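Stavora Filtgate undersink water filter: long-term review

Installed in April under a standard kitchen sink, cold line only, feeding a separate tap.

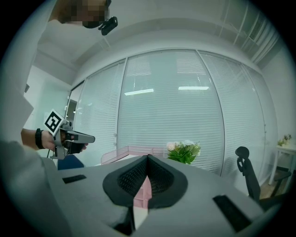

Mal-soon Ham wrote in after the first version of this review to say that her Filtgate lost pressure well before the rated change point, and asked whether the test unit had done the same. It had, and the section on flow has been rewritten to cover it.

What it is

The Filtgate is a two-stage unit: a pleated sediment cartridge followed by a carbon block. Stavora rates the pair at 3133 litres. The head is moulded plastic with a quarter-turn bayonet, and both cartridges drop out without shutting off the mains, as each port has a spring valve. The valves seal properly. A teaspoon of water comes out of the bowl at each change, so keep a cloth under it.

Installation

The bracket takes two screws into the cabinet wall. The supplied screws are too long for 16 mm board and will come through the other side, so buy shorter ones. Inlet and outlet are push-fit. Cut the tube square with a proper tube cutter, push until it stops, then pull back to set the collar. Scissors leave an oval end and a slow drip.

The instructions call for a flush of 10 litres before drinking. The water still carried fine black carbon dust at that point and ran clear after a second flush of the same size. Stavora's leaflet does not mention this.

Clearance is the main constraint. The bowls need a hand's width below them to twist free, and in a cabinet with a garbage pullout that space may not exist. Measure first.

Flow

Fresh cartridges fill a one-litre jug quickly enough that you stay at the tap. Flow held steady up to 820 litres on the inline meter, then dropped over a couple of weeks to the point where filling a kettle became tedious. Swapping only the sediment cartridge restored it. The carbon block was not the restriction and was left in place.

Our supply is an older main with visible rust after any street work, so this is a hard case. On a cleaner supply the sediment stage should last longer. Stavora sells the cartridges as a pair and, through its own store, only as a pair. Urkora makes a compatible sediment cartridge sold singly. Its end cap is a slightly looser fit on the O-ring, but it has not leaked.

Taste and odour

Chlorine smell is gone at the tap. Hardness is unchanged, as expected from carbon, and the kettle scales up at the same rate as before. Anyone buying this to deal with scale is buying the wrong product.

Change indicator

The indicator is a timer and does not measure volume. It turns red after six months regardless of use. The reset button is on the back of the head, facing the wall - an odd place for it. The Wi module adds phone alerts, but they run off the same timer and it is not worth the extra money.

Verdict

Solid valves, good carbon stage, undersized sediment stage. Recommended for clean municipal water. On an old main, fit a cheap washable prefilter ahead of it or budget for extra sediment cartridges.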